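3.2 Sorting and Reuse of Household Goods in Lundinville

The second part of the study looked at how households pass on clothing and small items they no longer want. We interviewed 23 households in the Irnoden district, most of them in rented apartments with little storage. Interviews took place in the home and lasted between 20 minutes and an hour. Deák's three-way split between kept, stored and released goods was used to code the answers, with one change: items lent to relatives were coded as stored, even when the owner did not expect them back.

Clothing was the category people spoke about most easily. Winter coats and children's clothes moved often between families, usually in January, when closets were cleared after the holidays. The small goods that go with clothing — hangers, shoe trees, garment bags — were rarely mentioned unless the interviewer asked. When asked, most people said that hangers came into the home with other purchases and that they had never chosen them.

The diary logs gave a different picture. Across the full period, participants logged 387 items leaving the home. Hangers were logged by 10 households, and in five of these they left together with the clothes. Plastic hangers were a problem for the Dolley drop-off site, which takes textiles but has no separate bin for hard plastics (Figure 4 shows a hanger of the plastic type). Staff there told us that they set the hangers aside and offered them back to visitors.
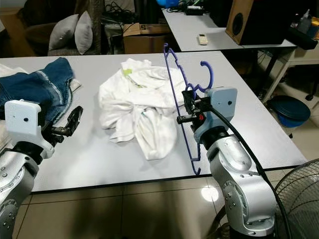 Figure 4. Plastic clothes hanger, blue.

Participants who lived within walking distance of the site made more trips and brought less each time. Those who drove tended to wait until they had a full bag, and their logs show long gaps followed by many entries on a single day. Frade coded these as one event, so the number of events is lower than the number of items would suggest. We kept the item counts for the tables in Section 4 and used events only when comparing walkers with drivers.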